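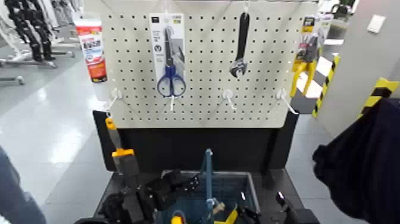

Item 3. Tool library proposal

Arif Khan put forward the plan for a shared tool library in the Pliresby Street basement. Members would borrow hand tools for up to 14 days at no charge. Start-up cost is given as $1,476, most of it for shelving, locks and a first order from Dreson.

Several people were not convinced. Vukadinović asked where the borrowing figures came from. Khan said 31 households had ticked "interested" on the winter survey. Vukadinović said ticking a box is free, and that the same survey had produced 19 people for the garden workday, of whom four came. She did not see why scissors and a wrench needed a sign-out system when most kitchens have both in a drawer.

Selar's quote for the online booking page was read out. It covers the first year only. No one could say what the second year costs. Khan to ask again, in writing this time.

Question from the floor about lost tools. The proposal says borrowers "will be expected to replace" them. It was pointed out that the same words are in the rules for the folding chairs. Khan agreed the wording was weak and offered a deposit. No amount suggested.

Insurance: our policy may not cover power tools. Khan said hand tools only to begin with. Asked what "to begin with" meant, he said it was open.

Decision: not approved as written. May come back in February with a second-year cost, a deposit amount and names of people willing to staff the desk.

Item 4. Basement damp

The dehumidifier has been running since the last meeting and the north wall is no better. The contractor still says to give it time. He said that in the fall. Agreed to get a second opinion before paying the balance.

Item 5. Other business

Hall keys: two sets still out. Please return them.

Meeting closed 8:40 p.m.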